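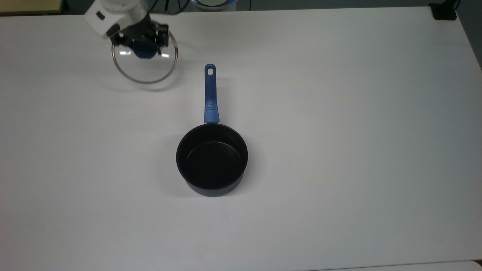

Figure 2. Black saucepan with blue handle, and round glass lid.

Unit 2: Moist-Heat Methods
Ludstead Institute, Commercial Cookery Program
Revised May 2018

Moist-heat cookery transfers heat to food through water, stock or steam. Students are expected to distinguish between the methods by temperature and by the behaviour of the liquid.

Poaching is carried out below a simmer, with little movement at the surface. It suits eggs, fish fillets and soft fruit. Simmering shows small, steady bubbles and is the usual method for stocks and pulses. Boiling is reserved for pasta, most root vegetables and the reduction of liquids.

A lid limits evaporation and shortens the time needed to reach a boil. It should be left off when a sauce is to be reduced - colour and flavour both depend on the loss of water.

Practical task: bring 400 mL of vegetable stock to a simmer and reduce it by half, uncovered. Record the time taken and note any change in colour.

Required reading: Scanlon course reader, section on stocks and sauces. Copies are held at the Dandetti campus library. Aprons and closed footwear must be worn in the training kitchen.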